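The Sunday Reset

Why a whole street in Mistley stopped doing laundry on weekdays

By Gifty Quaye

Started with a broken machine. Most things on this street do. The washer at number 9 quit in October, the repair guy couldn't come until Sunday, and by then three households had their wash piled up in Nkrumah Gyamfi's back hall, waiting for a turn at his.

He did the lot. Two loads before breakfast, the rest after. Folded everything on the dining table, radio on, door open, neighbors in and out for coffee. By four in the afternoon it was done and people were still there.

"I liked it," he told me. Shrugged. "So we did it again."

And that is the whole origin story. No app, no sign-up sheet. One day a week, all the wash, whoever's around.

I was skeptical going in. I am a little-and-often person, always have been. Load on at night, hang it in the morning, swear at it by lunch. My mother did the same. Her mother had a fixed day, Monday, and a house built in 1935 with a drying rack on a pulley over the stove. She'd of laughed at me.
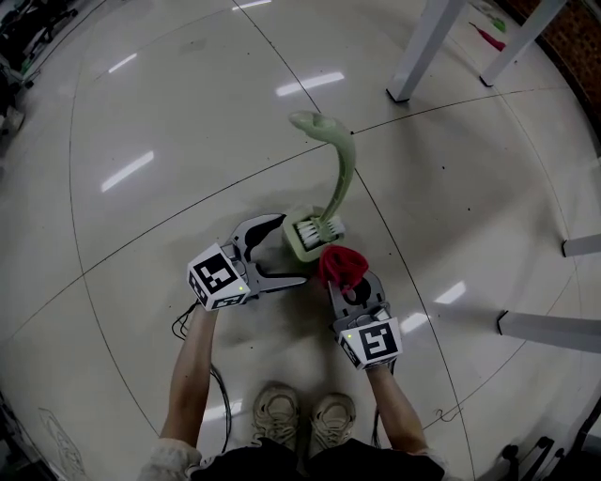
But the fixed day has something going for it. You stop thinking about it. Gyamfi says the best part isn't Sunday at all, it's Wednesday, when there is a full hamper and he walks right past.

Some notes, for anyone tempted.

Sort on Saturday night. Darks, lights, towels, and a separate heap for anything red. He learned that one with a set of pillowcases that are now, in his words, "salmon, I guess." Towels go first, they take forever to dry. Shirts last so they come off the line at ironing time.

Detergent: less than you think. He uses Terkel powder, half a scoop, and keeps a bar of Prarkell soap by the sink for collars. I tried the bar. Smells like a school hallway. Works on gravy, didn't do a thing for ballpoint.

Folding is where people fall out. There are two camps on the street, thirds and halves, and I have watched grown adults refold a neighbors towel while she was still in the room. Tamiru, the café on the corner, has started keeping a pot of soup going late because the folders all drift down there afterward, still arguing.

My own trial run went okay. Ran out of pegs. Forgot the sheets, slept on a bare mattress pad. The second Sunday was better, mostly because I went over to Gyamfi's and let somebody else do the socks.

I still run a sneaky load on Thursdays. Don't tell him.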